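3.2 The floor and its edges

Most studies of small-area sweeping use a plain floor: gray vinyl, painted board, sometimes a sheet of white paper. Crumbs show up on it beautifully, and that is the trouble with it. People at home sweep stone, tile and patterned surfaces, where a crumb and a mark in the surface can look alike from a step away. We wanted a floor that asks something of the sweeper, and the stone-patterned one used in the Kisberg sessions did so from the first morning.

Figure 2 gives the corner view. The pattern runs on a slant, with pale gray, off-white and beige mixed closely together and tiny dark specks spread through it. We found this a wonderful surface to work with. A speck picked out from one side of the floor may be lost from the other, and two people looking at the same patch will often disagree on whether anything is there at all.
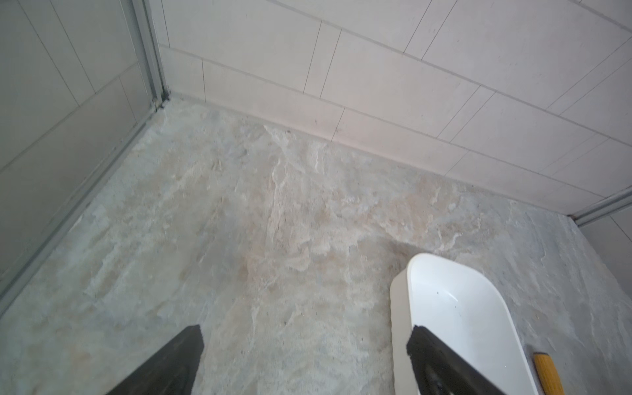
Figure 2. Stone-textured floor meeting the tiled wall, with the metal track along the base of the side panel.

The edges matter as much as the pattern. Where a floor runs into a wall, a dustpan lip can be set flat only if it is turned to follow the seam. Where it runs into a metal track, the lip may catch before it reaches the last of the dirt. In our coding scheme (Section 4) we therefore treat open floor, wall seam and track as separate zones, and a stroke that crosses from one to another is scored in both. Kwon, the zone-marking tool we wrote for the purpose, stores each zone as a simple outline that a coder can redraw in a few seconds.

3.3 What counts as a speck

We spent far longer on this question than we had planned, and enjoyed it more than we expected. A stone pattern has veins, pits and stains of its own. Dirt may lie on top of any of them. Our first rule was that anything dark and smaller than a lentil should be marked as dirt, and it failed quickly: coders marked pits, skipped pale crumbs and came back from lunch with different answers to their own earlier sheets.
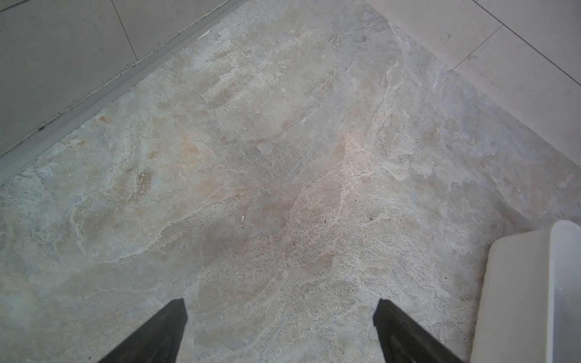
The second rule works from change. Coders compare two views of the same zone, one before a stroke and one after, and mark only what has moved or gone. Whatever stays put through 9 strokes is entered as part of the floor. Light specks are handled the same way as dark ones, and stains are left alone. The rule is slow, but it brought the coders much closer together, and it has the nice side effect that nobody needs to know what the floor is made of.

One class of marks resists even this treatment. Dust lying along a joint or a threshold tends to shift within the joint without leaving it. We log such cases as "edge, unsettled" and keep them out of the main scores. They deserve a paper of their own!

3.4 The tray as a movable obstacle

Floors in real homes are seldom clear. There is a mat, a bowl, a box that came in with the shopping, and a good sweeper has to decide whether to go around it or shift it first. To bring this choice into the Praltumska protocol we looked for one plain object that would be light, low and easy to see against the stone.
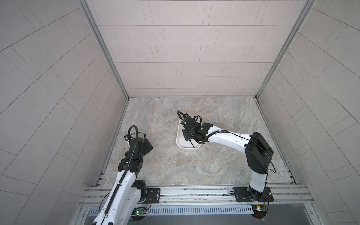

A shallow tray with rounded corners met all these needs. Its low rim gives something to take hold of, and the rounded corners remove a problem we had met with square boxes in the pilot, where grit gathered in the angle between box and wall. White stands out well from the beige and gray veining, so the tray's outline can be traced without much argument.

Tray position is recorded by its long axis and by the zone in which its center falls. We do not prescribe an exact spot. With small differences in placement, the open floor on each side changes shape, and that variety is welcome: a narrow strip between tray and wall calls for short pulls, while a wide one allows a long sweep toward the near side.
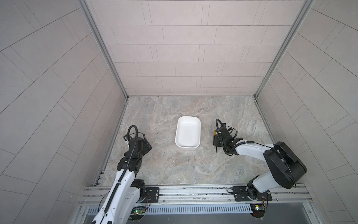
Figure 3. The empty tray near the middle of the floor panel, long side running from near to far. A few tiny black specks lie to its lower left.

Specks close to the tray are of special interest to us. They can be reached directly, but a careless stroke may push them against the rim, and from there they are harder to collect. The Nernureo score sheet gives them a separate column, and each speck within a hand's width of the rim is entered there as well as under its floor zone. Moving the tray is allowed at any time. If it is moved, the coder notes whether the floor it had covered was swept afterward, a step that is very easy to forget in one's own kitchen.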